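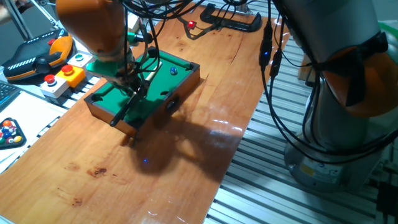
Tabletop pool league opens second season

Cakness – The town's miniature pool league is back on 9 February 2025, with matches in the old reading room, built in 1899.

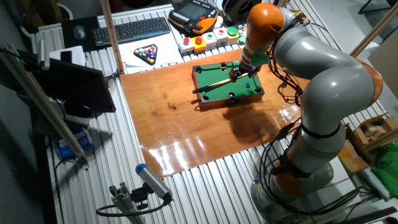
Entries closed with 180 players, up from last season. Noémie Boyer, who won the first title, opens against Darmawan Khoo.
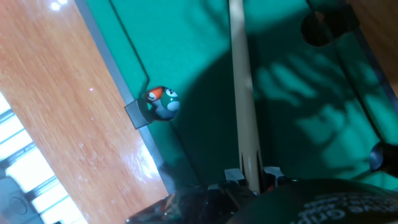

Each match is best of 3 games – a change from the single game used before.

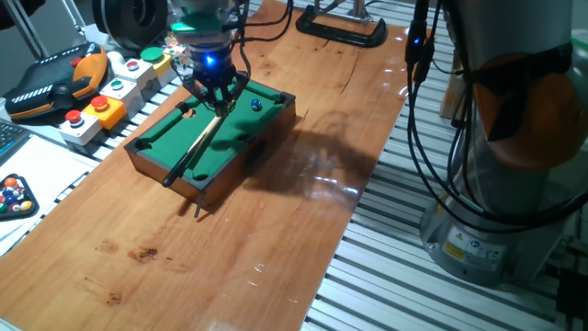
The final is in September. Spectators get in free, and late entries go to Blandine Perrin at the front desk.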